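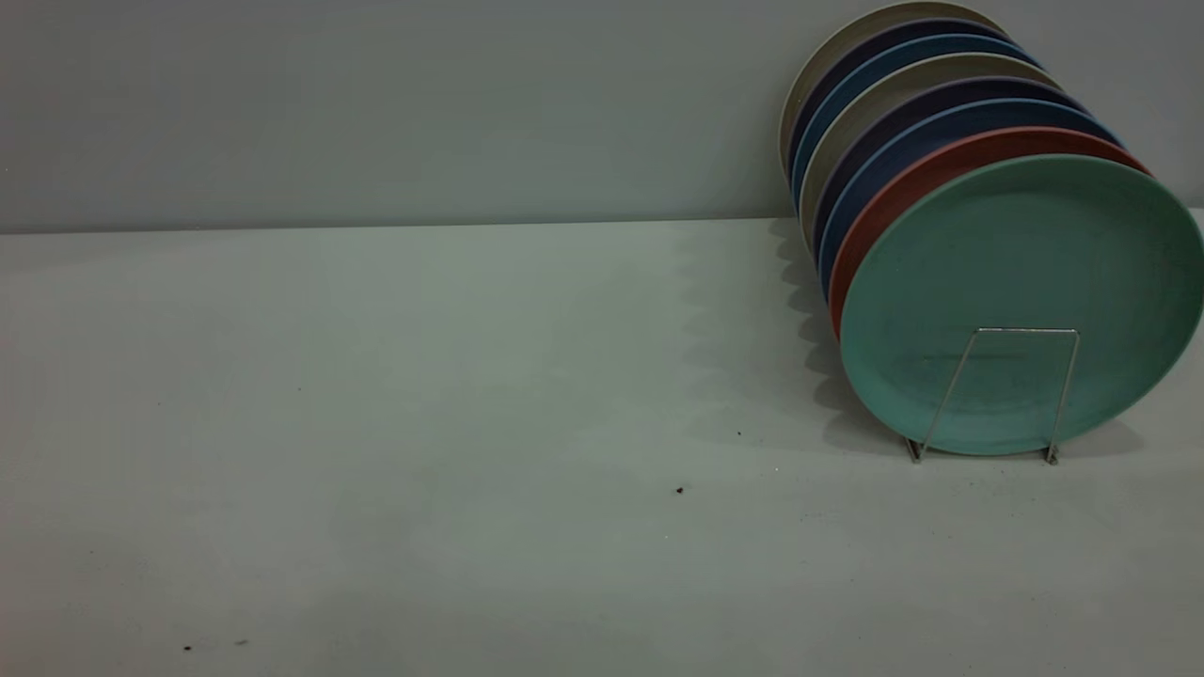
**Zwischenbericht zum Teilvorhaben Greifervergleich**
Vorhaben: Fakir, Arbeitspaket 2
Berichtender Standort: Brokberg
Stand: Donnerstag, 6. Februar 2025

## 1. Gegenstand

Im Arbeitspaket 2 werden zwei Parallelgreifer an flachem, dicht gestelltem Geschirr verglichen. Variante A stammt aus der Werkstatt in Brokberg und trägt starre Finger mit keilförmigen Spitzen. Variante B wurde vom Partner Brondusov geliefert und besitzt nachgiebige Fingereinlagen bei gleichem Hub. Arm, Steuerung und Kameraaufbau bleiben für beide Varianten unverändert. Zu bewerten sind Greiferfolg, Lagefehler nach dem Anheben und Störungen benachbarter Teile.

## 2. Stand der Arbeiten

Der Versuchsplan sieht je Variante dieselbe Abfolge vor: Anfahren der Vorposition, Schließen am oberen Rand, Anheben, Ablegen auf der freien Tischfläche, Rückstellen. Ein Durchlauf gilt als gültig, wenn alle Achsdaten und beide Kameraströme lückenlos vorliegen.

Bis zum Berichtsstichtag liegen 1851 gültige Durchläufe vor. Weitere 327 wurden verworfen, überwiegend wegen Zeitversatz zwischen Kamera und Steuerung. Der Versatz trat nur nach einem Neustart des Aufnahmerechners auf. Seit der Umstellung auf einen gemeinsamen Taktgeber ist er nicht mehr beobachtet worden. Die verworfenen Durchläufe werden nicht nachgerechnet.

| Position | Variante A | Variante B |
|---|---|---|
| Montage und Kalibrierung | abgeschlossen | abgeschlossen |
| Einzelteller, freistehend | abgeschlossen | abgeschlossen |
| Teller im Ständer, vorderste Position | abgeschlossen | läuft |
| Teller im Ständer, mittlere Positionen | läuft | offen |

## 3. Versuchsaufbau im Ständer
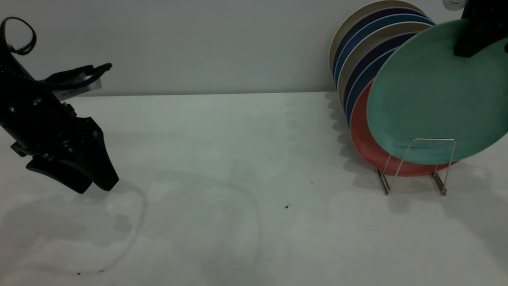

Die Zugänglichkeit des Randes bestimmt im Ständer den Greiferfolg stärker als die Schließkraft. Bei freistehenden Tellern konnte der Greifer von jeder Seite angesetzt werden, im Ständer bleibt dafür im Wesentlichen der obere Randabschnitt. Der vorderste, mintgrüne Teller bietet eine weitgehend freie Fläche, vom korallenroten dahinter ist aus Kamerasicht nur ein Randbogen zugänglich. Für die mittleren Positionen wird die Vorposition deshalb aus der Randkrümmung berechnet. Die bisherige Berechnung aus dem Flächenmittelpunkt liefert dort keine brauchbaren Werte.

Die Segmentierung trennt benachbarte Teller über den Farbunterschied. Zwischen den dunklen Blau- und Violetttönen ist dieser gering, was zu zusammengefassten Konturen führt. Als Gegenmaßnahme wird der Abstand der Ständerstreben als feste Nebenbedingung eingeführt. Ein erster Test mit aufgezeichneten Daten verlief ohne Konturfehler, der Test im laufenden Betrieb steht aus.

## 4. Vorläufige Ergebnisse

Am freistehenden Einzelteller unterscheiden sich die Varianten im Greiferfolg nicht in auswertbarem Umfang. Variante B zeigt nach dem Anheben einen kleineren Kippwinkel, benötigt aber eine längere Beruhigungszeit vor dem Ablegen.

An der vordersten Ständerposition erreicht Variante A den Rand zuverlässig, verschiebt jedoch beim Öffnen gelegentlich den Nachbarteller. Der Effekt hängt von der Öffnungsweite ab. Nach Begrenzung des Öffnungswegs ging er deutlich zurück. Für Variante B ist noch keine Aussage möglich, da die Messreihe nicht vollständig ist.

Die Einlagen der Variante B werden alle 100 Griffe geprüft. An einem Einlagenpaar wurde Abrieb an der Innenkante festgestellt; es wurde getauscht, die zugehörigen Durchläufe sind im Datensatz markiert.

## 5. Abweichungen vom Arbeitsplan

Die Reihe an den mittleren Positionen beginnt für Variante B später als geplant. Ursache ist die verspätete Lieferung des Adapterflansches. Der Meilenstein im September ist nach derzeitiger Einschätzung nicht gefährdet. Der Abgleich mit dem Standort Clustanthorpe, an dem dieselbe Steuerung mit einem anderen Arm betrieben wird, wird auf den nächsten Berichtszeitraum verschoben. Eine Kostenänderung ergibt sich daraus nicht.

## 6. Nächste Schritte

- Abschluss der Messreihe Variante B, vorderste Position
- Erprobung der Nebenbedingung in der Segmentierung im laufenden Betrieb
- Beginn der mittleren Positionen mit Variante B
- Übergabe der markierten Rohdaten an Clustanthorpe
- Festlegung der zulässigen Verschiebung des Nachbartellers, abzustimmen mit Brondusov

Für den letzten Punkt wird um Rückmeldung gebeten, ob der Grenzwert aus dem Antrag auch für den Ständerbetrieb gelten soll. Er wurde dort nur für freistehende Teile angegeben.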